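Freitag, 27. November 2020

Der Nachlass in Fächern

Seit April räume ich die Wohnung meiner Tante aus. Sie war keine Sammlerin im eigentlichen Sinn, sie hat nur nichts weggeworfen, was aus Papier war. Briefe, Postkarten, Rezepte, Kassenzettel, Gebrauchsanweisungen, Theaterprogramme, alles lag in Schuhkartons und Schubladen, teils nach Jahren geordnet, teils gar nicht. Ich habe mir am Anfang vorgestellt, dass ich das an zwei Wochenenden durchsehe. Das war falsch.

Der erste Fehler war das Lesen. Man nimmt einen Brief in die Hand, um zu entscheiden, ob er bleibt, und eine halbe Stunde später sitzt man auf dem Boden und kennt die Knieoperation einer Frau, die man nie getroffen hat. Ornella Bianchini kommt in den Briefen besonders oft vor. Sie war eine Brieffreundin meiner Tante und schrieb über das Wetter, ihre Söhne und die Preise für Tomaten, immer in derselben blauen Tinte und immer beide Seiten voll. Ich habe ihre Briefe alle behalten.

Der zweite Fehler war das Sortieren nach Datum. Es klingt vernünftig, aber die meisten Zettel haben kein Datum. Bei Postkarten kann man den Stempel versuchen, wenn er lesbar ist. Bei Rezepten hilft das nichts. Meine Tante hat ihr Rezept für Quittengelee im Lauf der Zeit fünfmal abgeschrieben, jedes Mal mit etwas weniger Zucker. Welche Fassung die letzte war, weiß ich nicht, ich nehme die mit den meisten Flecken.

Cecilia Abugri, mit der ich früher im Büro gesessen habe, hat mir dann geraten, grob vorzusortieren und erst danach zu lesen. Sie hat das bei ihrem Vater so gemacht. Wenige Gruppen, die man sich merken kann, und eine große Fläche, auf der alles nebeneinander liegen darf. Kein Stapel sollte höher werden als eine Hand breit. Was nicht eindeutig ist, kommt in ein eigenes Feld und wird am Schluss angesehen. Bei mir heißt dieses Feld »Später«, und es ist leider das größte geworden.

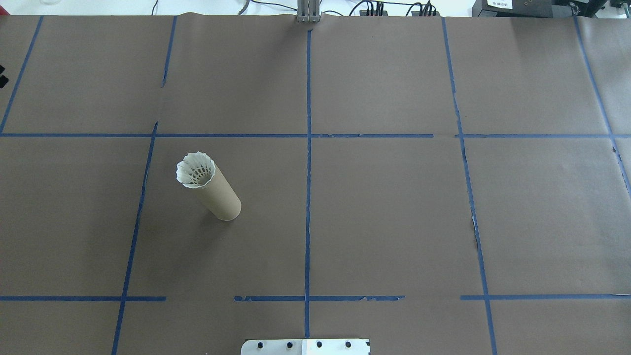
Packpapier und blaues Klebeband, mehr braucht man für die Einteilung nicht.

Die Gruppen selbst haben sich mehrmals geändert. Zuerst hatte ich »Familie« und »Freunde« getrennt, aber bei meiner Tante ging das ineinander über, manche Nachbarin hat sie mit »liebe Schwester« angeschrieben. Jetzt gibt es Briefe, Amtliches, Küche, Reisen und eben »Später«. Fotos liegen in einem eigenen Karton, weil ich mich damit erst im Winter beschäftigen will.

Amtliches war am schnellsten erledigt. Man muss nur aufpassen, dass man Rentenunterlagen und alles, was mit der Wohnung zu tun hat, nicht zu früh wegwirft. Ich habe einmal drei Stunden im Altpapier gesucht, weil der Vermieter nach einer Abrechnung gefragt hatte. Gefunden habe ich sie dann in einem Kochbuch. Seitdem blättere ich jedes Buch durch, bevor es die Wohnung verlässt.

Bei den Reisen bin ich langsamer. Meine Tante war viermal in Belstead, immer in derselben Pension, und hat jedes Mal die Rechnung aufgehoben. Auf einer steht mit Bleistift »Zimmer zum Hof, nie wieder«. Im Jahr darauf hatte sie trotzdem wieder das Zimmer zum Hof. Von Budoldale gibt es nur eine Wanderkarte, an den Knicken durchgescheuert und mit Kreuzen versehen, die ich nicht deuten kann. Meine Mutter meint, es seien Bänke. Das kann gut sein, meine Tante saß gern.

Die Postkarten habe ich als Einziges gezählt. Es sind 2934. Ein Händler wollte sie komplett übernehmen, hat aber am Telefon gleich gesagt, dass beschriebene Karten wenig bringen. Mir war das recht. Die ungeschriebenen gebe ich ab, die anderen bleiben vorerst. Fast drei Kartons davon stehen jetzt in meinem Flur, und ich stoße mir abends regelmäßig den Fuß daran.

Was ich beim nächsten Mal anders machen würde: weiche Bleistifte kaufen statt Klebezettel. Die Klebezettel fallen nach ein paar Wochen ab, und dann weiß man wieder nicht, was zusammengehört. Außerdem alle Büroklammern sofort entfernen. Sie rosten, und der Rost geht durch mehrere Blätter. Gummibänder sind noch schlimmer, die alten kleben am Papier fest und lassen sich nur in Krümeln abziehen.

Die Wohnung muss ich Ende des Jahres übergeben. Die Küche ist leer, im Schlafzimmer steht noch der Schrank, für den sich bisher keiner gemeldet hat – zweitürig, Nussbaum, Selbstabholer. Wer ihn haben möchte, kann mir schreiben.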